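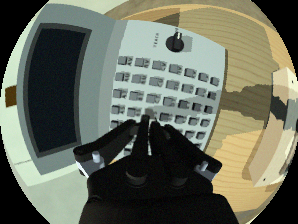
Chapter 4
Where the Examples Come From

People who sell learning systems like to talk about the learning. They say much less about the examples, and for good reason: gathering them is slow, costly and full of small decisions that never reach the brochure. This chapter is about those decisions.

Take a plain task, pressing one key on a keypad. A person can show a robot how to do it in a few seconds. Do that 2,000 times and you have what is usually called a data set. Whether you have anything useful is another matter. If the same operator came at the same key from the same side every time, you own one example and a great many copies of it.

Simulation is often offered as the cure. Move the panel, change the light, turn the table, and each run looks new. We have no quarrel with the method, and several exercises in this chapter depend on it. But a simulated key goes down because someone wrote a rule saying that it should. Real keys stick, wobble and wear out. A system trained only on the rule has learned the rule.

Consider the Rutell study, which we will return to in Section 4.3. Lucienne Langlois and Florian Vidal set out to check 1,165 recorded runs that had all been marked as successes. They found 113 in which the fingertip had touched the wrong key, or no key at all. The label had been set by the arm reaching a certain height – it had nothing to do with the key. The system had been trained on those runs for weeks, and its reported score was excellent.

Before you read on, write down your own answers to the following.

Who decides that a run counts as a success, and what do they look at when they decide?

What happens to the failed runs? Are they kept, and can a reader of the final report find out how many there were?

If 15 people gathered the examples, would you expect their habits to show up in the results?

4.1 What counts as one example

A run has a start and an end, and somebody has to choose both. At Hamel, the recording began when the operator first moved the arm. At Vivow it began when the gripper came near the panel. The two sets were later merged without a note.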